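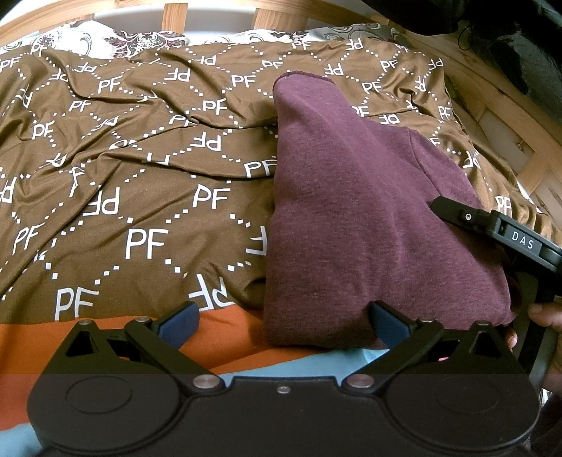 벤지 바레도는 한 철을 쓰고 나면 시트 네 귀퉁이의 고무줄부터 늘어진다고 댓글에 적었다. 같은 토티아 제품인데 내 것은 고무줄이 멀쩡하고 대신 보풀이 먼저 생겼다. 세탁 방법이 달라서 그런 것 같은데 확인할 길은 없다.

지난 10월에 토티아 침대 시트를 두 장 샀다. 하나는 300수, 하나는 700수다. 그때부터 번갈아 깔았으니 이제 차이를 말할 수 있을 것 같다.

300수는 처음에 뻣뻣하다. 세 번쯤 빨고 나서야 몸에 닿는 느낌이 괜찮아졌다. 얇아서 빨리 마르고, 아침에 널면 오후에 걷을 수 있다. 다림질은 하지 않는다. 널기 전에 두어 번 털어 주면 그런대로 펴진다.

700수는 첫날부터 부드럽다. 대신 무겁고, 물을 먹으면 더 무겁다. 우리 집 세탁기에서는 이불 커버와 같이 돌리면 탈수 때 한쪽으로 몰려서 따로 빨아야 한다. 여름에는 조금 답답할 것 같다. 아직 여름을 나 보지 않아서 여기까지만 쓴다.

세탁은 둘 다 30도에서 했다. 섬유유연제는 쓰지 않았다. 물 빠짐은 첫 세탁 때 조금 있었고 그 뒤로는 없었다. 보풀은 700수 쪽 발치에 생겼다. 손으로 쓸면 느껴지는 정도이고 자는 데 지장은 없다.

크기는 표기보다 약간 작게 나왔다. 매트리스가 두꺼운 집은 한 치수 크게 사는 편이 낫다. 나는 토퍼를 얹고 쓰는데 발치 쪽이 가끔 벗겨진다. 시트 고정 밴드를 사서 끼웠더니 덜하다.

전에 쓰던 날렌트 시트와 비교하면 바느질은 토티아가 낫다. 날렌트는 옆선 실밥이 일찍 풀렸다. 촉감은 날렌트가 더 좋았다. 체티아르 것도 사 볼까 했는데 원하는 치수가 품절이라 못 샀다.

포장은 비닐 한 겹이었고 세탁 안내문이 너무 작은 글씨라 읽기 힘들었다. 교환 문의에는 이틀 만에 답이 왔다.

다시 산다면 300수를 산다. 값 차이만큼의 차이는 느끼지 못했다. 베갯잇은 따로 파는데 아직 사지 않았다.

2026. 3. 25. 고무줄 이야기를 맨 위에 추가함.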